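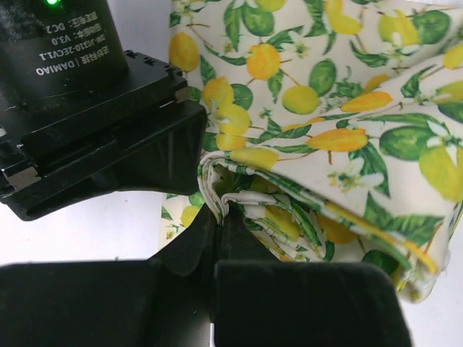

Schwarzes Gehäuse mit grünem Lämpchen, Aufdruck DAMIAO.

Werkstattbuch, 16. Januar 2023

Kleister, Rücken, Kirchenbuch Fanus (unsere Nr. 1517)

Heute früh den Kleister vom Freitagsansatz weggekippt. Er roch zwar noch nicht, zog aber Wasser, und mit so einem Kleister will ich an das Fanuser Buch nicht heran. Also neu gekocht, Weizenstärke, wie immer zuerst kalt eingeweicht und dann langsam hoch, immer am Rühren, bis er glasig wurde und am Löffel hing. Ich habe mir dabei wieder vorgenommen, nicht nebenher die Post aufzumachen, und habe es dann doch getan, und prompt hat er unten leicht angesetzt. Nicht schlimm, durch das Haarsieb gestrichen, zweimal, und danach war er schön. Wer ihn morgen braucht: steht im Steinguttopf mit dem blauen Deckel, unverdünnt. Bitte nicht direkt im Topf verdünnen, sondern herausnehmen, was ihr braucht, sonst haben wir übermorgen wieder Suppe.

Zum Buch selbst. Ich schreibe es ausführlicher auf als sonst, die letzten Einträge dazu waren (auch meine) arg knapp, und Kiros Nigatu hat mich gestern am Telefon Dinge gefragt, die ich aus dem Heft nicht mehr beantworten konnte.

Es ist das Taufregister, angelegt 1838, Halbleder über Pappe, die Deckel mit Kleisterpapier bezogen, braun mit gekämmtem Muster. Der Bezug ist an den Kanten durch, aber in der Fläche erstaunlich frisch, man möchte fast glauben, es habe die meiste Zeit in einem Schrank gelegen. Der Rücken dagegen: am Kopf ausgerissen, wahrscheinlich vom ewigen Herausziehen am Häubchen, das vordere Gelenk ganz durch, das hintere hält noch auf halber Länge. Das Leder mehlt. Wenn man mit dem Finger darüberfährt, hat man rotbraune Fingerkuppen und danach auch eine rotbraune Kaffeetasse.

Geheftet ist es auf Hanfbünde, und die Heftung ist besser, als ich beim ersten Durchblättern dachte. Im vorderen Teil liegt der Faden fest. Locker wird es erst gegen Ende, und Lage 27 ist richtig lose, die kann man im Falz hin und her schieben. Da hat auch schon einmal jemand geklebt, und zwar mit etwas Gelblichem, Glasigem, das auf Feuchtigkeit überhaupt nicht antwortet. Ich hatte zuerst auf Knochenleim gehofft, der ließe sich ja anlösen. Probe am Rand mit dem feuchten Wattestäbchen: nichts. Probe mit Kleisterkompresse, eine Viertelstunde: auch nichts, nur das Papier daneben wurde weich. Ich tippe auf einen Alleskleber aus der Nachkriegszeit, will mich aber nicht festlegen. Mechanisch geht es, mit dem stumpfen Skalpell ganz flach darunter, er springt in kleinen Schuppen ab. Geduldsarbeit. Ich habe vormittags eine Falzhälfte geschafft und dann die Brille abgenommen und aus dem Fenster geschaut.

Fragen, die noch offen sind:

Sollen wir die lose Lage durch den alten Falz nachheften oder einen Japanpapierfalz ansetzen? Ich neige zum Ansetzen. Die alten Heftlöcher sind ausgerissen, und wenn wir in dieselben Löcher gehen, steht das Ganze beim nächsten Aufschlagen wieder unter Zug. Andererseits trägt ein angesetzter Falz im Rücken auf, und der Rücken hat jetzt schon eine Steigung, über die ich nicht glücklich bin. Kiros meint, mit dem ganz dünnen Papier sei es zu verschmerzen. Er hat mehr von diesen Registern in der Hand gehabt als ich, also werde ich wohl auf ihn hören. Ich mache aber vorher ein Muster, das lasse ich mir nicht nehmen.

Das Leder. Festigen oder abnehmen? In der Gemeinde hängt man am Rücken, so wie er ist, mit dem alten handgeschriebenen Schildchen, und ich kann das gut verstehen. Das Schildchen ist auch wirklich hübsch, eine runde, etwas eitle Schrift mit einem T, das über die ganze Breite geht. Mein Vorschlag wäre: altes Leder abheben, soweit es in Stücken kommt, neues Leder unterlegen, in der Farbe zurückhaltend, und die alten Stücke samt Schild wieder aufsetzen. Das ist mehr Arbeit, als im Angebot steht. Ich rufe an, bevor ich etwas abhebe.

Nun zum Gewebe. Ich wollte eigentlich das Belay nehmen, das feine ungebleichte, von dem noch ein guter Rest auf der Rolle ist, und habe zum Vergleich einen Streifen von dem Riltent mitgekleistert, das uns als Muster ins Haus geschickt wurde. Beide auf Probepappe, beide mit demselben Kleister, beide unter dasselbe Brett. Das Riltent legt sich beim Anreiben sehr willig, das muss man ihm lassen, es schmiegt sich regelrecht an. Aber beim Biegen nach dem Trocknen knistert es. Da ist eine Appretur drin, die ich nicht kenne und die ich nicht in einem Kirchenbuch haben möchte. Das Belay ist störrischer, zieht beim Anschmieren etwas ein und will dann noch einmal angefeuchtet werden, bleibt dafür geschmeidig. Es bleibt also beim Belay. Den Riltent-Streifen habe ich beschriftet und ans Brett neben der Tür gehängt, mit der Bitte, dass jeder, der vorbeikommt, einmal daran biegt. Vielleicht höre nur ich das Knistern, meine Ohren sind ja sonst nicht mehr die besten.

Nachtrag zum Gewebe: Fadenlauf! Ich schreibe es groß, weil ich es beim Probestück selbst falsch gemacht habe. Die Kette läuft mit dem Rücken, von Kopf nach Schwanz. Ich hatte den Streifen quer von der Rolle geschnitten, aus Sparsamkeit, und mich dann gewundert, warum er sich so widerspenstig benimmt. Nach all den Jahren.

Die Prullix-Presse. Sie steht wieder gerade, das ist die gute Nachricht. Ich hatte das Gefühl, dass sie links mehr drückt als rechts, und die Probe mit dem Durchschlagpapier hat es bestätigt, links war der Abdruck satt und rechts blass. Die Ursache war keine große Sache, unter dem hinteren Fuß fehlte das Hartholzplättchen, das ich im April untergelegt hatte. Wo es hingekommen ist, weiß der Himmel, vermutlich hat es der Besen mitgenommen. Neues zugeschnitten, diesmal mit einem Tropfen Leim festgesetzt. Spindel gereinigt und ganz wenig gefettet. Bitte wirklich ganz wenig, das Fett wandert sonst und findet mit Sicherheit den einzigen hellen Bezug im Raum.

Beim Einpressen des Fanuser Buchs nur handwarm zudrehen, wie meine Lehrmeisterin das nannte. Also so weit, bis man Widerstand spürt, und dann die Hand wegnehmen. Der Buchblock verträgt keinen harten Druck, die Lagen würden im Falz wandern. Zwischen Brett und Deckel gehört Filz, und zwar der graue, der weiße fusselt.

Feuchte im Raum: heute Morgen zu trocken, man merkt es an den Pappen, die sich alle zum Fenster hin werfen wie Katzen, die hinauswollen. Ich habe die feuchten Tücher über die Leine gehängt und die Heizung auf Stufe 2 gestellt, dabei soll sie bitte bleiben, auch wenn man am Vormittag kalte Hände hat. Ich habe Handstulpen da, in der Schublade bei den Falzbeinen, die darf jeder nehmen. Am Nachmittag war es schon viel besser, die Pappen lagen ruhiger.

Noch etwas, das nicht zur Arbeit gehört, aber ich möchte es nicht vergessen. Beim Reinigen der Blätter (trocken, Latexschwamm, immer vom Falz zum Rand) lag zwischen zwei Seiten ein gepresstes Blatt, ich halte es für Frauenmantel. Sehr dünn, die Adern noch wunderbar zu sehen, und auf dem Papier hat es einen bräunlichen Schatten hinterlassen, der genauso schön ist wie das Blatt selbst. Ich habe es in ein Pergamintütchen getan und die Fundstelle mit Bleistift auf das Tütchen geschrieben. Es geht mit dem Buch zurück. Ob wir es wieder an seinen Platz legen, muss die Gemeinde sagen -- konservatorisch gehört es gesondert, aber ich gestehe, dass ich es ungern trenne. Auf der Seite daneben hat der Pfarrer eine Zwillingstaufe eingetragen, und beim zweiten Namen ist ihm die Feder ausgerutscht. Er hat aus dem Klecks ganz vorsichtig ein Blümchen gemacht. Ich habe eine Weile davor gesessen.

Tinte: Eisengallus, was sonst. An den kräftigen Abstrichen leichter Hof, Durchbruch habe ich bisher nur im Register hinten gefunden, an den großen Anfangsbuchstaben. Dort also keinesfalls mit wässrigem Kleister arbeiten. Für die Stellen nehme ich das vorbeschichtete Japanpapier mit Gelatine, nur knapp angefeuchtet, auf Löschkarton abgetupft und dann aufgelegt. Ein Probebogen davon liegt schon zwischen den Wollfilzen.

Für morgen, falls ich später komme:

Lage mit den Klebstoffresten liegt unter dem kleinen Brett, bitte nicht bewegen.
Belay zuschneiden, Kette in Rückenrichtung, lieber zu breit.
Japanpapier für die Falze reißen, nicht schneiden, wir brauchen die Fasern am Rand.
Kiros zurückrufen wegen der Falzstärke.
Gemeinde Fanus anrufen wegen des Leders und nach dem Blatt fragen.

Haarsieb habe ich gespült, es hängt über dem Becken zum Trocknen.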